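Meet the Curnska: A Two-Armed Robot That Learns to Tidy Up

For readers ages 8 to 12
5 Mar 2023

Most robots you see on TV work in factories. They weld cars or lift heavy boxes, and they do the same move again and again. The Curnska is a different kind of robot. It is small enough to fit on a table, and it is sold as a kit to schools, libraries and clubs.

The kit is made by a company called Hisumeo. This page explains what comes in the kit, how it works, and what it can and can't do yet.

What is in the kit?

The Curnska has two arms. Each arm has joints, like your shoulder, elbow and wrist. Inside each joint is a motor. When the motor turns, that part of the arm moves.

At the end of each arm is a gripper. A gripper is a robot's hand, but a very simple one. It has two fingers that open and close. Try picking up a pencil with only your thumb and one finger. Now try tying your shoe that way. You will see why some jobs are easy for a gripper and others are very hard.

Both arms are bolted to a long bar at the front of the table. The bar keeps them from sliding or tipping over. Cables bring electricity to the motors and carry messages back and forth to a computer.

How does the robot know what to do?

A robot doesn't know anything when you first switch it on. It has never seen a book or a basket. Somebody has to teach it.

With the Curnska, you teach by showing. A person moves a set of handles, and the robot arms copy the person's hands. The computer saves every move. It also saves pictures from a camera that looks at the table. One saved try is called a demonstration, or a demo for short.

One demo is not enough. If you showed the robot how to pick up a block only once, it might learn to reach for that one spot, even when the block is somewhere else. So people do the job many times and move things around between tries. Hisumeo says to record at least 40 demos for a simple job, such as putting a block in a bin. Harder jobs need more. The team that made the first sorting program recorded 3,260 demos.

After that, the computer looks for patterns in all the demos. This part is called training. It can take all night.

Why is tidying a table so hard?

You can probably clear a desk without thinking much about it. For a robot, every object is its own puzzle.

Hard things, like a plastic box, keep their shape. The robot can grab them in the same way each time. A book is harder. It is flat and wide, and it can fall open.

Wire is one of the hardest things of all. It bends and tangles. Pull on one end and the other end moves too, or it doesn't, and a knot gets tighter. Even grown-up engineers are still working on ways to help robots handle wire and string.

Lucía Requena teaches at the Benítez Learning Center, where a Curnska arrived in November. Her students chose wire as their big project. "They wanted to start with the hardest thing," she says. "I asked them to do blocks first. They did blocks for one afternoon and then went back to wire."

The work table has walls on three sides and a row of colored bins at the back. The black bin has a coil of yellow wire in it, and there is orange wire on the tabletop under the grippers.
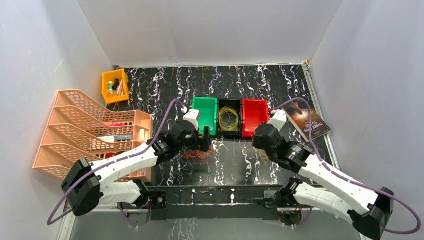
What can go wrong?

Plenty of things. A gripper can close too early and miss. It can squeeze too hard and bend something, or drop it. The two arms can also bump into each other, so the kit comes with a big red stop button. Press it and both arms stop moving.

A robot can also get mixed up by changes that seem small to you. If the lights are dimmer than they were in the demos, the computer may have trouble telling where things are.

Staying safe

Keep your hands off the table while the arms are moving.
Tie back long hair and push up loose sleeves.
Always have an adult in the room.
Press stop first and ask questions after.

How much does it cost?

The Curnska costs $2,000, so it is made for groups to share - a classroom, a club or a library. The price includes both arms, the bar, the handles, the camera and the lesson book. You need your own computer. A company called Ernberg sells spare grippers and cables that fit.

Words to know

Joint: a place where a robot arm can bend or turn.
Gripper: the part that grabs things.
Demo: one saved try at a job, done by a person.
Training: the time when a computer learns from the demos.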